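# Keep the small drawer

When I came to Hustdale from Hungary, my aunt Gizella Borbély gave me one piece of advice for the new flat. She said: leave one drawer with nothing in it. I thought it was a joke of an old woman who has too many drawers. After two years I think she was right, and I want to argue for it, against the fashion of the present time.

The fashion says that each object must have its own place, and that the place must be visible. In the shops at Nunport there is a whole floor for this. You can buy boxes for tea, boxes for cables, boxes that hold other boxes. My neighbour Sinan Kaplan paid 140 dollars there in September for his bathroom alone. He is a sensible man and I do not laugh at him. He told me he wanted to stop looking for things in the morning, and I understand this wish very well.
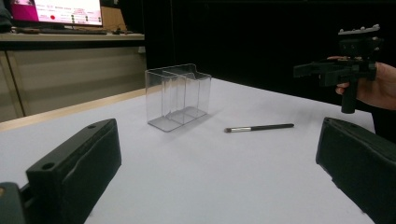

But I believe there is a mistake in the idea. We suppose that we lose things when they have no place. In my experience, I lose things when they have too many possible places. When I had one shelf, as a student, my scissors were on the shelf. Now I have a kitchen box, a desk box and a sewing box, and the scissors could be in any of them. I open all three, and then I go and borrow the scissors of Sinan.

There is also the question of who the order is for. My grandmother's sewing things were in an old biscuit tin with a picture of the Lengyel bakery on the lid. Inside it was a complete mess, with buttons, thread, a key, a coin from before the war. She could put in her hand without looking and take out what she needed. For any visitor it was disorder. For her it was a kind of memory. I do not think a clear box with walls would have served her better, although it would certainly look nicer to the visitor.

I should be fair to the other side. Some things do need walls between them. Small thin things, such as brushes and pencils, fall over and roll under the furniture if you do not stand them up in something. Medicines should be kept apart from the rest, and so should batteries. A person who shares a home with four others cannot live by the memory of one head. I lived in such a house in Korent when I first arrived in this country, with 13 hooks in the hallway and a name above every hook, and without those names we would have argued each winter about the scarves.
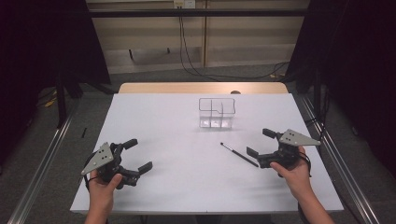
*A clear organizer with compartments, and a thin black brush on the white tabletop.*

So I am not against the box. I am against buying it first. It seems to me that one should live with the mess for some months and see where the things go by themselves. My keys go to the window sill, whatever I decide about them. For a long time I carried them back to a nice little dish near the door, and every evening they were on the sill again. In the end I moved the dish.

The empty drawer of my aunt is for the same purpose. It takes the letter I have not answered, the screw that belongs to something, the cord of a lamp I may repair. I clean it out when it does not close any more. Last time I found in it a library card, a very good pencil and the spare button of my winter coat, which I had already replaced with a button of the wrong colour.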